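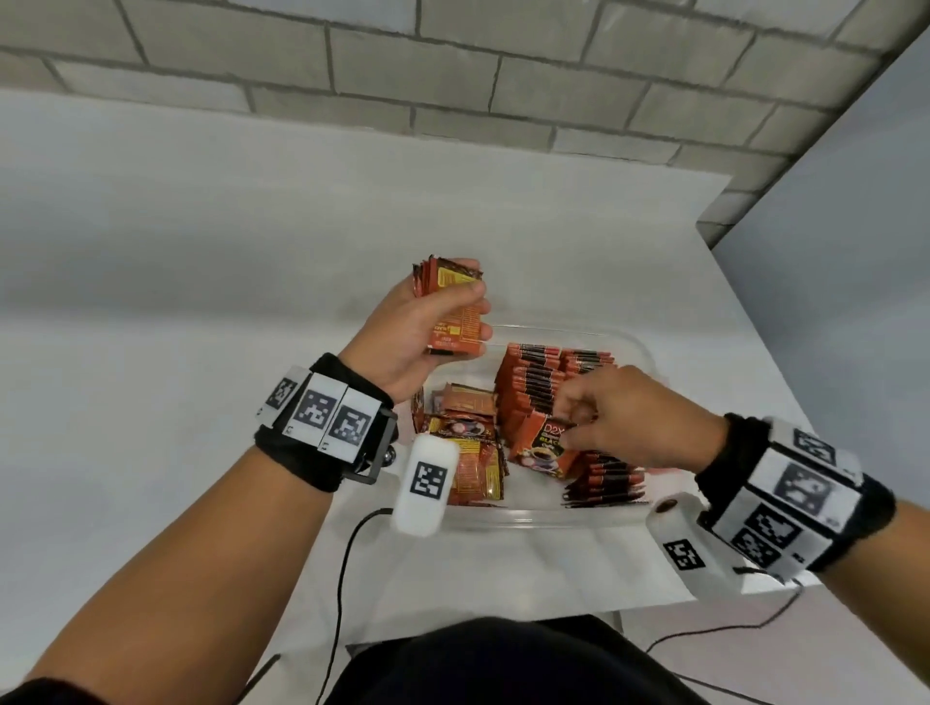 Astard clear storage tray, large
Reviewed August 1, 2019

I don't trust storage products. Most of them are a box with a story attached, and the story on this one's label was that it would "transform your coffee station." I don't have a coffee station. I have a white table and far too many instant coffee sachets, which I buy in bulk from Herport and which had been living in the bag they came in since February.

So, the tray. It's clear plastic with rounded corners and a handle at each end. It cost me $19, a lot for something with no lid. Astard sells a lid separately. I didn't buy it.

The sachets go in best standing on edge. If you lay them flat you get a slippery pile and the whole thing slides when you pick it up. Standing up, they hold each other in place as long as the row is full. Once a row has gaps, the packets start to lean, and then you're straightening them every few days. A divider would fix this. There isn't one, and no slots to add your own.

The label says it holds 300 sachets. Maybe, if they were the skinny kind. I got 168 of mine in before I was having to push, and pushing is a bad idea with packets that have those sharp little crimped edges.

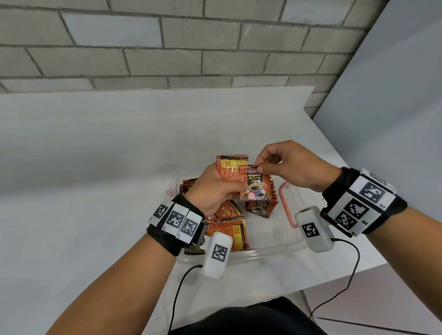 D2X Black Coffee, still joined in a strip. Separate them or leave them folded?

My answer is to separate them. I tried leaving the strips folded because it was quicker, and they do fit, but pull on one and three more come along with it. Tearing them up takes a while and is very dull. I wouldn't blame the tray for that, though the photo on the label shows perfect single packets and says nothing of the work.

Good points, because there are some. You can see what's left without digging. The plastic wipes clean and hasn't clouded so far. The handles are fine for a short carry across the kitchen, but I wouldn't want to test them with anything heavier than coffee.

Compared with the Brornside basket I had before, it's easier to clean and worse to stack. The Kadrić one has dividers and costs more, and I haven't tried it.

Would I buy it again? At half the price, yes. At $19 I'd look at what you already have in the cupboard first. A shoebox does most of this.

3 out of 5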